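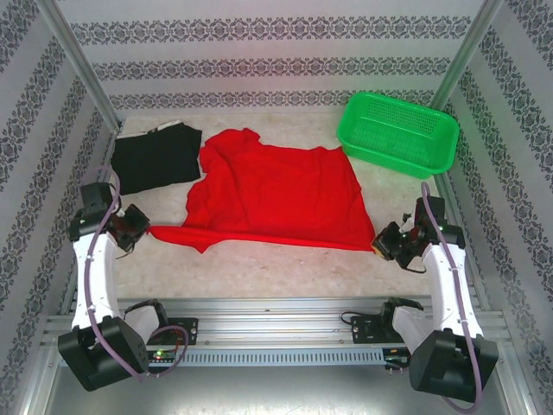 How to run a folding demo at an open day, quick version. Written up fast on Saturday, June 22, 2019, as I've been asked for it twice and have a van to unload. It covers the two-arm cloth bench only, same as we took to Fagerlund in May. Most of it is layout. One bright garment in the middle, red on a pale floor reads well from the back of a room, folded garment in one back corner, basket in the other. Arms either side on the rail. Visitors get what's going on before you've opened your mouth.

What you need

The bench, both arms, both power supplies
Basket, any colour that isn't the colour of your cloth
T-shirts, plain, no big prints
A screen for the wrist cameras
Tape for the floor line
Spare finger pads and a small screwdriver
Extension lead, longer than you think

Setting up

1. Get in early. At Fagerlund we had 116 people booked before lunch and the first lot came up the stairs while we were still taping.

2. Bench against a wall if you can. Tape a line on the floor 300 mm out from the front edge. Kids will lean. Adults lean more.

3. Check cables along both arms. Move each arm by hand through it's full reach, power off, and watch the loops. If one pulls tight, re-tie it now.

4. Power on left, wait for the light, power on right. Load the Trasach profile, the slow one. Do not use the workshop speed settings with public in the room.

5. Home both arms. Put one shirt down, badly. Crumpled is fine, crumpled is what people came for.

6. Put the wrist view up on the big screen. People like it more than the arms, no idea why I didn't do this the first year.
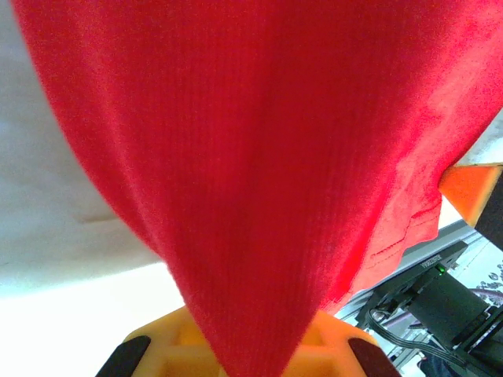 Keep the screen at adult head height and turn it a bit towards the door, it pulls folk in from the corridor. If the picture lags, drop the resolution before you touch anything else.

Running it

Groups of 15, no more. A slot is one fold, questions, next group. Say what the arms are going to do, then start, then shut up for a bit. Let them watch.

Ribbed cotton grips well. Shiny sports stuff slides out, leave it at home. Hems are the thing to talk about, an edge gives the fingers something to go for and people understand that straight away from doing their own laundry.

If the cloth drops: leave it. Press pause, say it's dropped, pick up from the last step. Don't reach in. Not even quickly. Stop button first, then hands. I stick a note on the bench saying this, mainly for me.

If a fold goes wonky: carry on to the end anyway. A flat panel with a crease across it, then a second try at lining up the hem, gets more questions than a perfect one does.
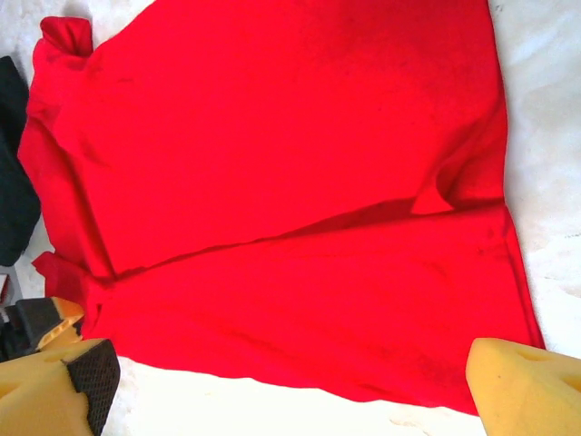

Smooth the shirt out between groups only if you're running behind. Otherwise scrunch it and drop it back in the middle.

Questions you will get

Can I buy one? No. The bench parts came to 1,250 pounds on the Vultar order, arms not included, and it does one job slowly.

Is it faster than me? Almost certainly not.

Does it do socks? Every single group asks this. We say not on this bench.

Packing up

Shirts out, basket out, arms to the rest position BEFORE power off or they sag. Right off first, then left. Cap the grippers. Wipe the floor panel, it picks up fluff and teh wrist cameras see every bit of it.

Arms go in the Zultix cases, foam side up, cables coiled loose. Label which case is left. Tape comes off the floor same day, venue will thank you.

Settings file and the sign for the bench are in the usual shared folder. Print the sign at A3, A4 is too small.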